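OK so I've been promising a thread on how I finally learned to cook for myself on weeknights and it's Saturday, January 14, 2023 and I have coffee, so let's go

Background: I moved to Hiltwood last March and for months I lived on toast and the noodle place by the bus station. Great noodles! My bank account did not agree

First thing that helped was picking 3 dinners and making only those. Mine were lentil soup, fried rice and a sheet pan of sausages with whatever vegetable was going soft. I ate them on repeat until I could do it half asleep

Second thing – I stopped buying stuff for recipes I saw at midnight. I still have a jar of preserved lemons from the Barbier market that cost 17 dollars. SEVENTEEN. I've used one lemon

My neighbor Bohdan Harasym taught me the soup, by the way. He puts in way more onion than you'd think and cooks it down really slow, and he will not discuss garlic powder with you at all

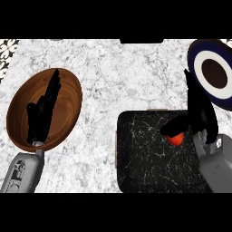 Also I do the chopping right when I get home now, before I sit down. If I touch the couch it's over, I'm having cereal. Shoes off, onions out, podcast on (I'm way behind on the Pinlow one so no spoilers please)

Rice people were right about day-old rice. I make a big pot on Sunday, stick it in the fridge that night and it does me for 2 dinners. Fresh rice just turned to mush on me every single time

Somebody asked about knives. I have one decent one and a little paring knife from the thrift store in Killura, and that's been plenty. Get the big one sharpened, it made more difference than anything else I spent money on

Things I still can't do: pancakes, any kind of fish, poached eggs. I've watched what feels like 1,000 poached egg videos and mine still come out like wet tissue

If you've got a fourth dinner for me please reply with it, cheap and one pan if possible. No mushrooms – sorry, mushroom friends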